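Dilia Dual-Arm Bench Cell
Ranthorpe Automation — Equipment — Tabletop Cells

Product family: Dilia
Configuration: two arms, shared front rail, three-sided enclosure
Typical work: handling and placing small consumer devices, stands and fixtures
Availability: built to order

Overview

The Dilia bench cell is intended for sites that need two small arms working over one tabletop and do not have floor space for a full-height guarded station. Both arms mount on black plates along a common rail at the front of the table. The enclosure is open at the front for loading and closed on the other three sides by wall panels carried on aluminum extrusion.

Buyers usually begin with the arms and work outward. We suggest the reverse. Fix the list of parts the cell has to handle, lay them out at full size on a marked sheet, and confirm that both grippers can reach every position without crossing. Phone-sized parts use up table area quickly once stands are added, and a layout that looks generous on paper may leave no clear space to set a part down.

Phones and stands on the cell table, overall and close views:
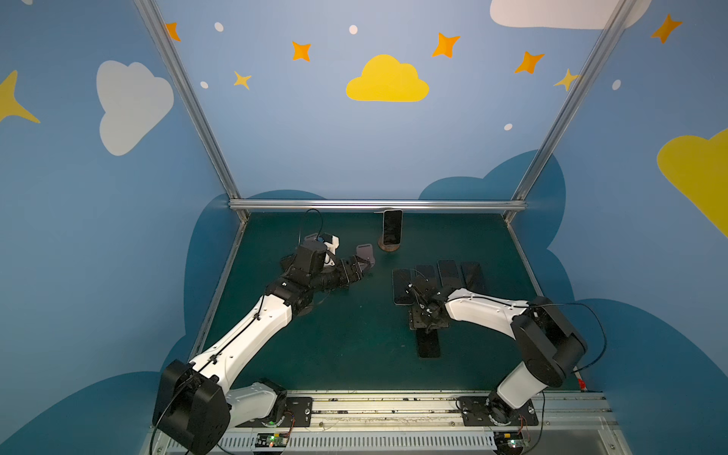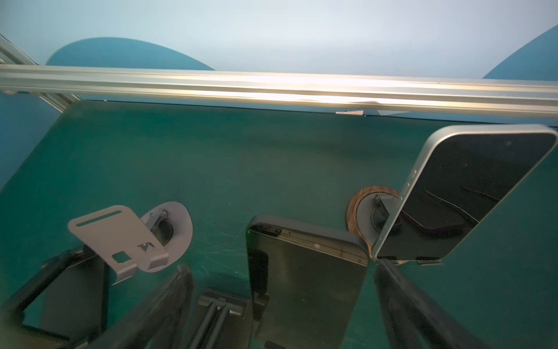
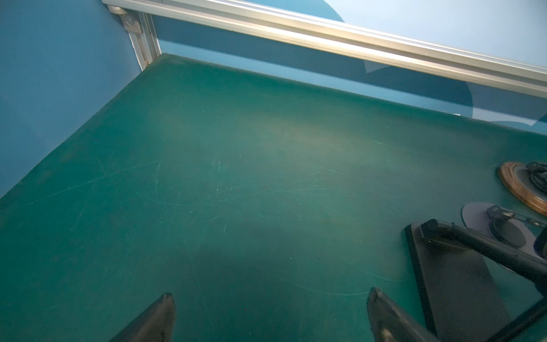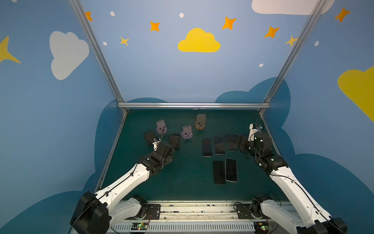
What is quoted with the cell

The base quotation covers the frame, wall panels, table, front rail, two mounting plates, two arms with grippers, and controller boards. Wrist cameras are a separate line. Panel artwork is priced by the set and can be supplied by the customer as print files; plain panels carry no charge.

Not included: parts, stands, phones or other test articles, the host computer, and any bench or pedestal under the cell. Sadevmont supplies a matching pedestal and will ship to the same dock if both orders are placed together.

Lead time and installation

Standard lead time is 35 working days from a signed layout drawing. Changes to rail length or panel height after signature restart the clock. Allow 3 days on site for assembly, leveling and arm calibration — more if the cell has to be carried up stairs in sections. Frame sections ship flat. The arms ship in separate cases and should not be opened before the installer arrives.

Planning the budget

Enter the following as separate lines. Combined figures tend to hide the recurring items.

Cell hardware, as quoted
Wrist camera option
Host computer and network drop
Freight and installation
Spare gripper fingers and pads
Replacement table surface
Operator time for resetting parts between runs

The last item is the one most often left out. If parts are put back by hand after each run, estimate the reset time from a trial with your own parts and carry it through the year. Two cells served by one operator will cost less per run than one cell, provided the run is longer than the reset.

Table surfaces are a wear part. Scratches do not affect reach or grip, but they can affect camera-based part location, and sites that depend on it should stock one spare. Order code for the surface is DL-248. Finger pads are ordered by the pair under DL-28.

Service

Fourie handles field service for all Dilia cells. Annual inspection covers rail fasteners, frame corner brackets, cable condition at each joint, and gripper travel. Cables should also be checked by the operator weekly, with the arms powered down. Friday afternoon is the usual slot.

To request a quotation, send the parts list, table layout, supply voltage and the width of the narrowest door on the delivery route.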